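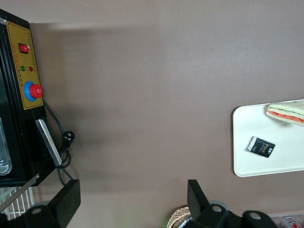
Notebook entry, Monday, November 26, 2018
Project: Tamton two-arm serving table, Stistside shared workshop

Purpose of session

To settle the table layout for the snack-serving task and to set the gripper parameters for the right arm. The brown cover has been kept for the present. It gives a matte background and the wrist camera has no difficulty with it, apart from a band of shadow that the exposure setting should tolerate.

Gripper settings

The fingers remain the flat plates made in February. Opening width before approach is now 188 mm on the outer stop. Closing force was entered as 11 N for wrapped sandwiches and 22 N for boxed goods. The lower value is to be used whenever the item class is uncertain. Bracket screws on the left finger were checked and marked with paint.

The small black package with gold lettering is to be approached along its short side. Members using the Budilance controller should note that tool offsets are stored per arm and are not copied when a profile is duplicated.

Machine with yellow panel

The black unit stays at its end of the table, with the red stop button on the blue collar facing open space. No item is to be placed between that button and the operator. The power cable is still coiled on the tabletop beside the unit. It must be tied back before the arm is permitted to work in that corner – the keep-out zone in software is not considered sufficient. 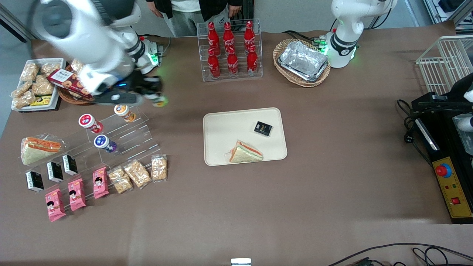 Layout as adopted

1. Stepped clear stand at the left: cups on the upper steps, snack packs and bars lower down.
2. Serving tray in the middle, within reach of both arms.
3. Bottle rack at the back, Coca-Cola on both tiers.
4. Foil trays remain in the oval basket next to the left arm.

Open items

The cookie box sits at an angle on the round basket and the pose estimate for it is poor. A flat base is to be cut. Approach speed over the left end should be reduced for the next session. Replacement sandwiches and pastries to be bought at Meijer, charged to the project account. Next run is limited to 5 picks per arm, with the log saved under the Tamton folder.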